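June 26, 2020

Stationery and small goods bench, Jarman room. Continued from Iker's page.

Worked through the clip-type boards. Interest is in the clip end: lever angle, spring force, how well a sheet stays put when the board is turned. Force at the lever tip measured with the Hemell gauge, three pulls each, middle value kept.

- Board A: 30 N to full open
- Board B: 262 g with clip, lever slightly stiff at first pull
- Board C: 240 g with clip, rivet play visible, set aside for Borislav

Tan board left among the soft goods and the patterned paper. Dilani wants the mixed layout kept as it is until her list is done – do not square it up.

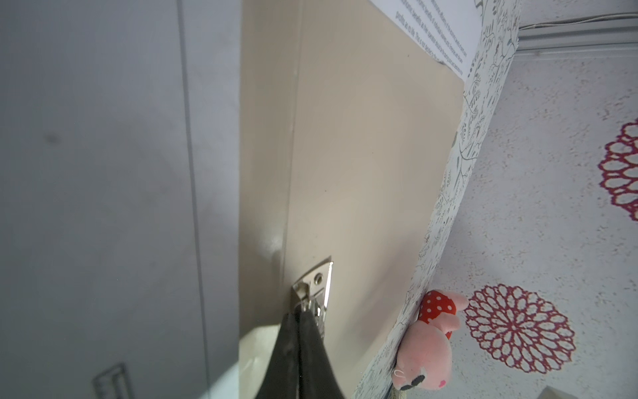 Tan board, clip end, with printed sheet, leaf-pattern strip and pink plush in the polka-dot outfit.

The clip has an angled upper plate with one small rivet hole and a narrower bent tab under it. Polished plate gives strong highlights along the edges, so read the lever angle from the side with the protractor and not from photos. Faint lengthwise crease or folded edge near one long side of the board; log it under surface, no depth taken.

Open items:

- Repeat Board A with the 89 mm spacer under the heel.
- Ask Sioned whether Drekard still stocks the spare springs.
- Plush goes back in the soft goods bin after Dilani signs off. Patterned strip stays flat, do not roll.

Gauge zero checked at end, no drift.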